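Two Arms, One Kitchen Table: A Month With the Vomora Bench Kit

March 6, 2025

My dining room has not been used for dining since the boxes from Vomora showed up. There were four of them, one so heavy that the delivery driver and I had a short, polite standoff on the porch about whose problem it was. By that night I had two robot arms bolted down where the fruit bowl used to be, a laptop balanced on a chair, and a dog who had moved upstairs.

The Bench Kit is a two-armed tabletop robot you rent by the month, for $249. You get the arms, a pair of grippers, the head camera on its post, a starter box of objects to practice on, and access to the training software, which is made by a separate outfit called Ronelstead. You show the arms how to do something by moving a matching pair of handles, you do it again and again (and again!), and then you let the software have a go on its own. That's the pitch, anyway, and I wanted to see how far a reasonably handy person with no engineering degree could get.

Setup took me most of an evening. The printed guide is good up to the page on cable routing, where it shows a version of the shoulder joint that isn't the one I was sent. I guessed, got it wrong, and had one arm stop halfway through its first stretch with a long complaining beep. Support answered my message in the morning and sent a corrected page. After that I had no trouble with the hardware at all, and I was not gentle with it.

The handles are the best part of the whole thing. I expected them to feel like a video game, and they're closer to wearing somebody else's very stiff gloves. You squeeze, the gripper squeezes. You lean too far and it pushes back at you. My first hour was mostly me bulldozing a plate across the table, and then something clicked and I was picking things up, putting them down, passing them from the left side to the right, and feeling way too pleased with myself.

I started with a simple job, the one the guide suggests: put the bread on the plate. Ronelstead recommends 100 demonstrations before you train. I did them over three nights with the radio on. It sounds tedious and it is, a little, but there's a knitting-like rhythm to it once you stop thinking about your elbows.

The first trained run was a mess. The arm went for the bread with total confidence and closed on the air next to it. I moved the lamp, did another batch with the bread in different spots, and trained again, and the second version was so much better that I called my sister and made her watch over video. It still missed sometimes. It got fussy in the late afternoon, when the sun came in sideways, so draw your curtains if you have them. Anything round was harder than anything lumpy, and the toy pumpkin rolled off on me more than once.

Now the gripes. The software wants a fast connection and sulks without one. The fan in the control box is loud enough that I couldn't take a phone call in the same room. Training time is metered, too: the monthly plan includes 2,000 minutes, and I burned through a big chunk of mine on that first bad batch before I knew what I was doing. I'd love a cheap practice mode for beginners. And the starter objects are cute, but I wanted more of them, and in more boring shapes.

There is competition. Plarstead rents a single-arm kit for $229 a month, and if all you want is pick-and-place, it'll do you fine. I borrowed one for a weekend last August and liked it. But two arms are a different animal. You can hold with one and work with the other, and so many ordinary jobs need exactly that. For the extra twenty bucks I'd go with Vomora every time.

Who is it for? Teachers, small shops that want to try out an idea before spending real money, and hobbyists with a spare table and patient housemates. If you're hoping for something that will clear up after dinner, keep waiting. I've extended my rental by another month and I'm starting on mugs next. The dog has come as far as the landing.

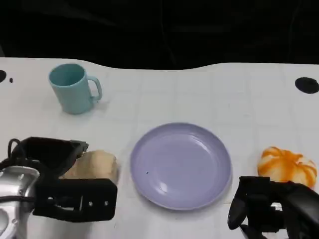

Photo: Kocabaş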